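Teaching Skirkora to Work a Power Strip
Project report, Hui-mei Hsieh
Friday, March 21, 2025

The plan in February was simple: hold a gripper in my hand, do the task myself, record it, and let the arm learn from the recordings. I had operated power strips for years without supervision, so I put myself down as the expert.

The task was pushing a plug into a chosen socket. My advisor, Dr. Hoekstra, asked for 3000 demonstrations. I have 1523, and my wrist considers the matter closed.

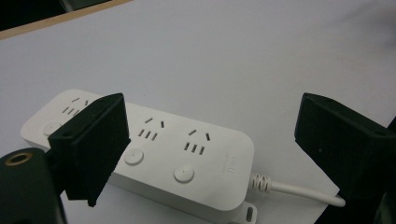
Figure 1. Power strip between the fingers of the hand-held gripper.

Each demonstration starts with the fingers open and ends with them open and clear of the strip. I wrote that rule after throwing out 27 early recordings in which I had stopped wherever I got bored. A policy trained on those would have learned boredom, and I can supply that myself.

The second rule concerned speed. People are quick and sloppy at the approach and then slow down near the socket – I certainly am – and the tracking software, Remodow, lost its position on the quick part.

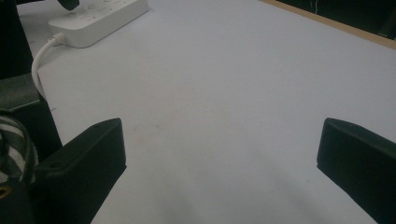 So I slowed down everywhere, which doubled the length of a session and made me look like someone defusing a bomb. Tracking improved. My social standing in the lab did not.

Starting positions also varied, some near the strip and some well away from it. 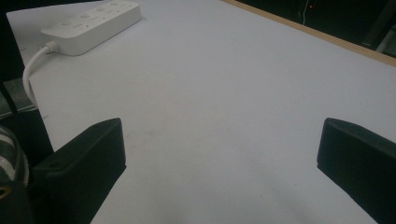

Figure 3. Fingers open, power strip at the far left of the table.

Next I will train on the short and long approaches separately and compare the 2 policies.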